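ok so I'm finally doing the tray thing and I'm going to post my way through it, mute me if you don't care about clutter

background: our kitchen counter by the sink is where stuff goes to live forever. Keys, dog things, beach things, things with no name. I moved to Leswood in September and that stretch of counter was full before the bedroom was unpacked

my friend Rajkumari Uniyal has a rule that everything homeless in the kitchen goes on ONE tray, in plain sight, and when the tray gets annoying you deal with the whole tray. No drawer! A drawer just lets you forget (I have a drawer. I have forgotten.)

I went with a big red cafeteria-style one from Clillari, the kind with a raised rim and a pebbly bottom. Wanted the blue but they were out, and now I love the red, you can find a shell on it from across the kitchen 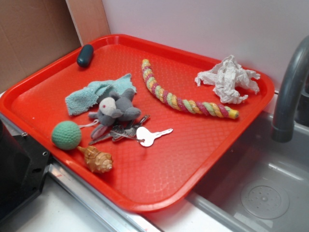

the first rule I made up for myself is that keys come off first. Every time, before anything else. I have lost an entire evening to keys and I'm not doing that again

second rule is cloth goes straight in the wash. I don't sniff it, I don't decide if it's "still fine," it goes

plush stuff is harder because I am soft. My current system is that a stuffed animal gets to stay if somebody in this house can tell me its name. The little gray one has had two names so far and they were both shouted at me at once so I guess he lives here

rope toys go in the dog basket by the back door. Please don't tell me to get a nicer dog basket, I've seen the nicer dog baskets, I've seen what they cost

shells!! ok shells. I keep every one and I can't tell you why. There's a jar on the bathroom windowsill and it's nearly full and when it's full I'm going to have feelings about it

someone asked if food counts. Food counts. If it's sitting out on the counter and it isn't in the fruit bowl, it's homeless, and homeless means tray. A cucumber on the tray gets dealt with the same day, that's the whole idea
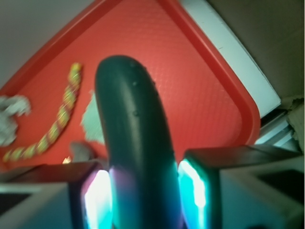

getting this one a lot so I'll put it here: how often do you clear it?

Every evening after dinner, before I run the dishwasher. Keys and food have to go that night, and the rest can sit until the weekend if I'm wiped out.

timed myself last night from full tray to bare tray and it was 23 minutes, and a good chunk of that was me walking upstairs with a knitted ball and forgetting why I'd gone upstairs

Girish Vashisht (hi Girish) says I should be weighing what goes out of the house, like for motivation. Girish I'm not weighing my junk. I don't own a scale and if I did it would end up on the tray

one thing I would change: mine is long and the corner hangs out over the sink if I set it down on the diagonal, which I do constantly because my hands are full. Measure your counter first! I did not measure my counter

also wipe-ability. I figured the bumpy bottom would be a pain, and crumbs do get down in there a bit, but a dish brush and warm water gets it clean and then I stand it up in the rack. A smooth one might be less work. Small stuff would roll around more though, I had a smooth one in my old place on Bhatt and marbles just went wherever they wanted

the category I have not solved is tiny mystery objects. You know the ones. Is it from a game, is it a bead, did it fall off something important, will I throw it out and then find the thing it came off of in March

right now I line them up near the edge and ask everyone who walks by. If it gets no takers by bedtime it goes in an old jam jar. The jam jar lives in the drawer. Yes, the drawer I just made fun of

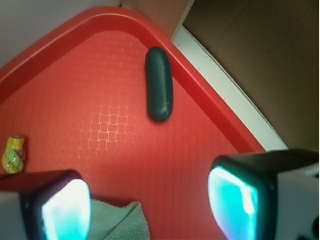

and the jam jar gets emptied when it's full, no digging through it, just gone. My sister thinks this is brutal but she also has over 100 pens so I'm not taking notes from her

oh and chargers don't go on the tray. I tried it for a week and it was all cords, it looked like a nest. Chargers have their own hook by the toaster now and they can stay there and think about what they did

if you're going to try it, start with one spot. I got excited and wanted a tray for the hallway and a tray for the desk and then all I had was more trays with more stuff on them. The hallway one is holding a plant now

anyway it's almost ten and the dishwasher is going and I still have a rope toy in my sweater pocket, so I'm going to go put that in the basket. Send me your counters, messy ones especially, I'll be up for a bit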